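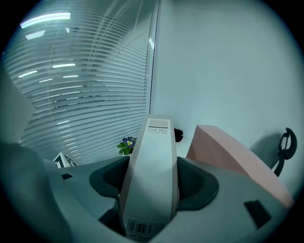 Policy from hand-held gripper demonstrations fails only on tall thin objects, is it the data or the method?

Posted by Kedir Feyisa

Hello all. I am working on my master's project and I try to reproduce a result from our group with a different set of objects. The method is simple imitation learning. A person takes the hand-held gripper, does the task by hand, and the wide-angle camera on the gripper records everything. After this we train a diffusion policy and run it on the arm with the same fingers and the same camera mount.

The task is to pick up an office item and put it upright in a shelf slot. For cups, tape rolls and small boxes the policy works well. For file boxes (the white A4 kind, tall and narrow) it is bad. The arm approaches correctly, then it closes the fingers too early, and the box tips over. When I count the grasp as good only if the box stays upright, I have 2 successes in 18 trials. With the small boxes I have 14 in 18, using the same checkpoint.

What I already checked:

The finger width signal is synchronized with the video. I plotted both and the delay is very small.
The camera calibration is the same for the hand-held tool and for the arm.
The training loss looks normal and does not say anything special.
More training did not help, it became maybe a little worse.

In my demonstrations the file box is often already between the fingers in the first image of the episode, because I cut the episodes tightly to save disk space. The window blinds are behind the box in almost all of them. I recorded in July, mostly in the afternoon at the same desk.

My supervisor thinks the policy needs a depth input. I am not sure. Before I spend two weeks on this I would like to hear if someone has seen the same behavior.

Gadisa Dinsa

I think you wrote the reason yourself, in the part about cutting the episodes. If the box is already between the fingers when the episode starts, the policy has very few examples of the last part of the approach, and this is the part where it must decide when to close. It learned "tall white surface in the middle of the image means close". From the arm, the file box fills the middle of the image long before the fingers are beside it, so it closes early. A small box does not fill the image in this way, therefore you don't see the problem there.

I had a similar case with book spines. What I did, in this order:

First I went back to the raw recordings and cut them again, so that each episode starts when the gripper is still well away from the object. If you deleted the raw files you must record again, I am sorry.

Then I added demonstrations where I come near the object, stop, correct the position, and only then close. In normal demonstrations a human is too good, we go straight to the grasp and the policy never sees how to recover from a small error. Please do these slowly, but don't stay still for a long time, or the policy will also learn to stay still.

Last, I changed the background. Blinds are a strong pattern, and with a wide lens the slats bend differently as the gripper moves. The network can use this as a kind of ruler for its position. On the robot the background is different and the ruler is gone. Turn the desk, or record half of the data against a plain wall. The ceiling lights reflected in the glass can make the same problem, so change the lighting too if you can.

I would not add depth now. If you add depth and new data together, you will not know which one helped.

One test that costs you nothing: take a frame from a failed rollout, just before the fingers close, and search for the nearest training frames in the feature space of your encoder. If the neighbors are all frames where the box is already held, you have your answer.

Koutsoukos

Check your finger friction. We had boxes sliding all the time and new rubber pads solved it.

Lelix

I agree with Gadisa about the data and I don't think it is friction, as the box tips before it is held. But I want to add something about the evaluation. Where do you put the box at the start of each trial? If you put it by hand at "the same" place, small differences in rotation matter a lot for a narrow object, and much less for a cup. Mark the start positions with tape and use the same list of positions for each checkpoint. Eighteen trials is fine for seeing a big gap like yours, but it is too few if later you want to compare two versions that are both quite good.

Also please write in the thesis how you define success. Some people count it if the object left the table, and then the numbers cannot be compared with yours.

Kedir Feyisa

Thank you very much. I made the nearest neighbor test in the evening and almost all neighbors are frames with the box already between the fingers. I still have the raw files, so I will cut them again first and keep the supervisor's depth idea for later. The start positions were by hand, yes. I will use tape.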